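Household chore robot 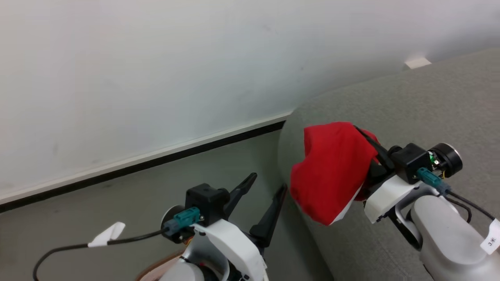
A household chore robot is a machine meant to do the jobs people put off: laundry, dishes, and clearing things from the floor. The oldest success in the field, the robot vacuum, manages by having no hands and few ambitions. Machines with hands have a harder time, and cloth is the usual reason. A mug has one shape. A red cloth bunched in a gripper over a gray upholstered piece of furniture has whatever shape it likes, with folds hiding other folds, and the second gripper has to find an edge before any folding can begin.

History

Early trials of the Plindach arm, in the 2000s, used stiff towels on a bare table. The Iltcombe tidying trial moved the work into furnished rooms, where 626 attempts at picking up and folding produced 14 folds that the judges would accept. Three of those were washcloths, a point still argued over.

Present state

Grasping soft items is now fairly dependable. Folding them is slower than doing it by hand, and putting them away in the right drawer remains mostly a research topic.

See also: Brennan gripper; Puvov folding test; Robot vacuum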